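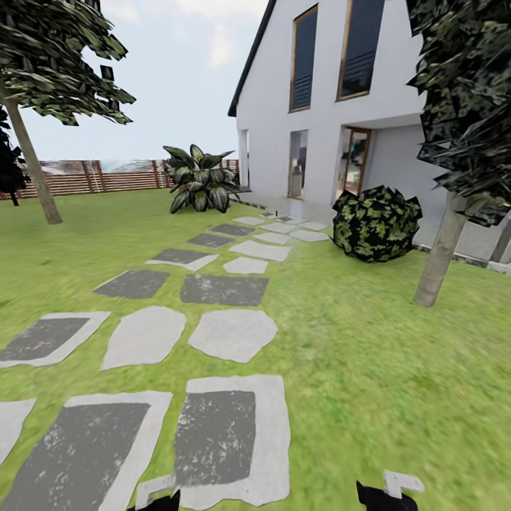
I finally gave up on my sprinkler this June, and I can't say I miss it! Hamdia Gebremichael, who gardens over on Palomino, talked me into watering once a week, early, and long enough to really soak in. I was sure the grass would fry. It sulked for a bit (so did I), then it perked up and the water bill dropped by $30.
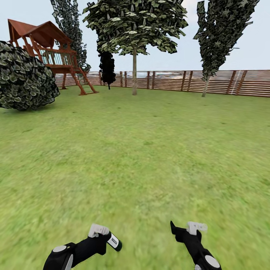
The other thing I changed was mowing height. I'd been cutting way too short for years, and Amado Manalastas at Prilden Hardware set me straight while he sharpened my blade. He says to leave it at three inches and let the clippings lie. So now I'm out there by 7 in the morning with my coffee, poking a screwdriver in the dirt to see how far down it's damp. If you've got a stubborn shady patch, write and tell me what you planted, I'm still stuck on mine.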